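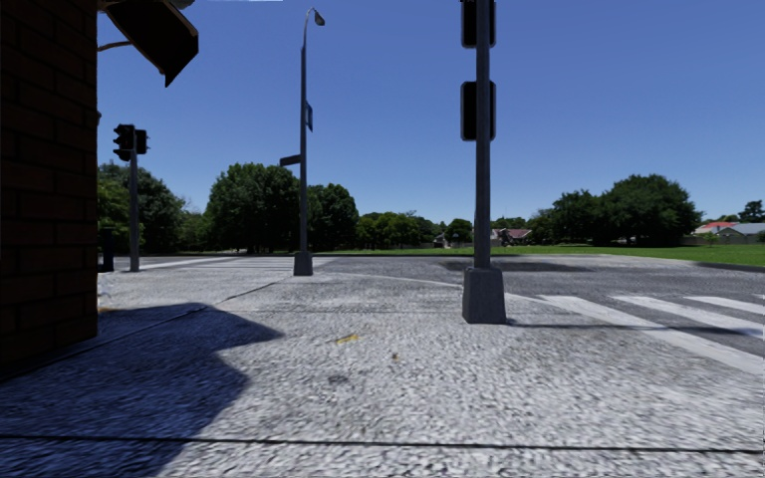
From: Dolores Whitfield
To: Gritcombe Parish Records list
Date: July 10, 2023
Subject: Re: Death notice and memorial fund, Booker Van Dusen

Dear members,

Mr Lyons's enquiry has been passed to me as secretary of the Gritcombe Memorial Trust.

On 6 July, Clyde Lyons wrote:
> I understand that Booker Van Dusen died in March and that a notice
> appeared in the Tisow paper. Our index has no entry for him. Could
> the office confirm the place of burial, and say whether the family
> is still accepting gifts in his memory?

Mr Van Dusen died at home in Tisow after a short illness. He was buried at Olum cemetery, plot 978, beside his late wife. The printed notice gave the cemetery as Zeleke. The family has asked that the index follow the burial register, and the entry will be made under Olum with a note of the error.

He is survived by two daughters, one of whom, Yaneth Sánchez, is acting as executor. Letters of condolence may be sent to her care of this office.

The memorial fund remains open and stands at £2,000. Cheques should be made payable to the Trust, with his surname written on the reverse. Gifts are acknowledged within six weeks.

Members holding a cutting of the notice are asked to send a copy to Clyde Pruitt, who maintains the index.

Yours faithfully,

Dolores Whitfield
Secretary, Gritcombe Memorial Trust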